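Vodulix Table Surfaces, household wiping set

Contents
Overview
Record layout
Surfaces
Soiling types
Known issues
Maintenance

Overview
The set covers the hand wiping of dining and kitchen tables after meals. It holds 300 records from 36 households. Each record describes one table, the soiling on it and the cloth or sponge used. Floors, worktops and hobs are excluded. Release: September.

Record layout
record_id: integer, unique
surface: tile, wood, glass, laminate, oilcloth
joint: none, grout, plank gap, leaf gap
soiling: one or more codes, see below
tool: sponge, cloth, paper, scraper
hands: left, right, both
notes: free text, max. 135 characters

Surfaces
Tile is the smallest class and takes the longest to annotate. Grout lines are recorded under joint, never under soiling, even where they are dark. Laid patterns with mixed shades of grey are entered as a single surface. Shade differences between neighbouring tiles are not stains.

Soiling types
S1 liquid spill
S2 sauce, including drips and smears
S3 crumbs, flecks and small fragments
S4 clump or solid residue
S5 dried film

Codes may be combined. S2 and S3 are entered separately even if they share a colour. A clump lying on a joint is S4 with joint set to grout.

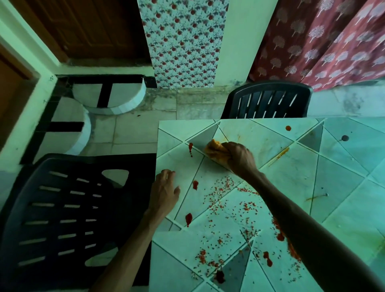

Fig. 1. Tiled tabletop with red sauce and scattered flecks, sponge in right hand. Codes S2, S3, S4.

Known issues
S5 was added late and is under-reported in the first 135 records. The field hands gives the wiping hand only; a hand resting on the table is ignored. Oilcloth and laminate were confused in one batch, corrected by N. Kelemen.

Maintenance
Schema: Wubit Worku
Annotation guide: Chelsea Dunmore
Corrections: Jhun Catacutan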